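The Town That Stopped Taxing Raises

4 min read

May 7, 2024 | By the Tultau Monthly staff

If you earned $2 too much in Tultau last year, you could lose your whole child care credit. Every dime of it! Parents turned down extra shifts, and one bakery manager told us she'd had three promotions refused in a single winter.

That cliff is gone now, and we're thrilled to see it go. Under the city's new rule, the credit shrinks bit by bit as pay goes up. Take home another $45 a week and you give back $5 of it, so working more always leaves you with more. 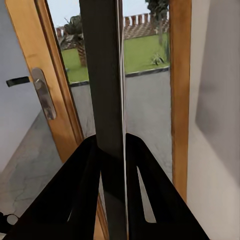

It sounds like a small fix, and on paper it is (the ordinance barely fills a page). But think about what it does for somebody stocking shelves at Enerard or packing orders at the Stekodix warehouse, where a raise used to come with a knot in the stomach. A family can finally say yes to the better job and still pay the sitter.

Critics worry about the price, and that's fair. The city expects 175 more households to qualify, and the money comes from a parking fund that could run thin by December. We'd love to see the council lock in a steadier source before then. Business owners on Doãn Street have already offered to talk about a small license fee, a pretty remarkable thing to hear from business owners!

Next up is the rent credit, which has the same kind of cliff and hurts even more people. The council takes it up after the summer break.

Related
What a living wage buys in Tultau
Who pays for free parking?
The rent credit, line by line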